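Library > Build and Test > Stacking and Balance > Why Block Towers Stand Up (and Fall Down)

Why Block Towers Stand Up (and Fall Down)

By Noelia Barroso
Checked by Osamu Furukawa
Reading level: ages 8 to 11

A block tower is a structure. A structure is a set of parts that hold each other up. A bridge is a structure, and so is a chair. A block tower has no glue, nails, or screws in it. Only two things keep it in place: the weight of the blocks and the friction between them.

This page explains both, and then gives you a test to do on a table.

Weight

Every block is pulled toward the ground by gravity. The amount of pull is called the block's weight. When one block rests on another, the lower block has to push back with the same amount of force. If it did not, the upper block would sink.

In a tower, the weights add up as you go down. The top block carries nothing. The block under it carries one block. The bottom layer carries everything above it, and the table carries the whole tower. This is why a bottom block is hard to slide out and a top block is easy.

Center of mass

Each object has a point called its center of mass. You can think of it as the balance point. For a plain rectangular block made of the same material all the way through, the center of mass is in the exact middle.

A tower has a center of mass too. It is found by putting together the centers of all the blocks. If the layers are straight, it is in the middle of the tower, halfway up.

Now imagine a string hanging straight down from that point. The place where the string would touch the table matters a great deal. If it lands inside the base, the tower stands. If it lands outside the base, the tower tips over. The base is the area covered by the bottom layer, plus any gaps between its blocks.

A tall, thin tower has a high center of mass and a small base, so a small lean is enough to move the string outside. A short, wide tower can lean much farther before that happens.

Friction

Friction is a force that resists sliding. Put your hand flat on a desk and push it forward. The drag you feel is friction.

Two things affect friction between blocks:

The surfaces. Rough surfaces usually grip each other more than smooth ones. Blocks that have been sanded and polished slide easily.

The force pressing them together. More weight on top means more friction. A block near the bottom of a tower is pressed hard on both faces.

Friction also acts between the bottom layer and the table. A shiny tabletop may let the whole tower slide a short way when it is bumped. A rubber mat or a sheet of felt will hold it better, but a soft mat can sink on one side and make the tower lean. For a tall tower, a hard, flat, level surface is the better choice.

Layers and directions

Builders who want a steady tower often turn each layer. If the blocks in the first layer point north and south, the blocks in the second layer point east and west. This is called cross-stacking.

Cross-stacking ties the layer below together. Each block in the upper layer lies across all the blocks in the lower one. If one of the lower blocks moves a little, the block on top still rests on the others. Without the turn, each column of blocks would stand alone, and there would be nothing to stop the columns from drifting apart.

Bricklayers use a similar idea. Look at a brick wall and you will see that the joints in one row do not line up with the joints in the next row.

Lifting more than one block

Blocks can be lifted as a stack if they are squeezed from two sides. Squeezing makes friction between the blocks and whatever is holding them, and friction keeps them from dropping. Blocks that are not being squeezed have to rest on something that is, or they stay behind on the table.

Two rules apply. The squeeze must be strong enough to hold the weight, and it must be level. If one side pushes higher than the other, the stack twists.

Test: How far can it lean?

You will need:
38 wooden blocks of the same size
A ruler
A flat table
Paper and a pencil
A partner

1. Build a tower with 2 blocks in each layer. Leave a gap between them. Turn each layer so that it crosses the one below. Stop at 7 layers.

2. Measure the height and write it down.

3. Put the ruler flat against one side of the top layer. Push slowly. Your partner watches the bottom layer.

4. Write down what happened first. Did the top layer slide off, or did the tower tip?

5. Build the tower again without turning the layers. Repeat steps 2 to 4.

6. Use all the blocks to build one cross-stacked tower, and repeat the test a last time.

If the top layer slid, the push was greater than the friction under it. If the tower tipped, friction was strong enough to hold the layers together, and the center of mass moved past the edge of the base. Both results are correct. Polished blocks will slide more often than rough ones.

Keep your face back from the table during step 6. Blocks fall in more than one direction.

Things that change the result

Warped blocks. Wood can bend slightly as it takes in water from the air and dries out again. Lay each block on the table and press the corners. If it rocks, use it near the top.

Crooked edges. A small error in a low layer becomes a larger error higher up. Line up the edges of each layer before you add the next.

Vibration. Footsteps and closing doors shake a table. Wait until the room is still before you measure.

Words to know

Base: the area at the bottom of an object that it stands on.
Center of mass: the balance point of an object.
Cross-stacking: turning each layer so it lies across the layer below.
Friction: a force that resists sliding.
Gravity: the force that pulls objects toward the ground.
Structure: a set of parts that hold each other up.

Next in this section: Arches, by Candela Carrasco

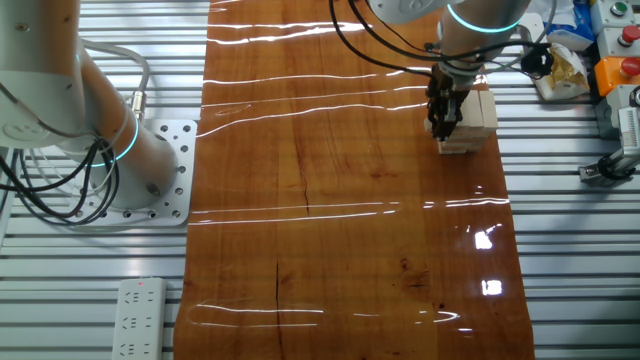
Pale wooden blocks stacked in layers on a glossy wood surface.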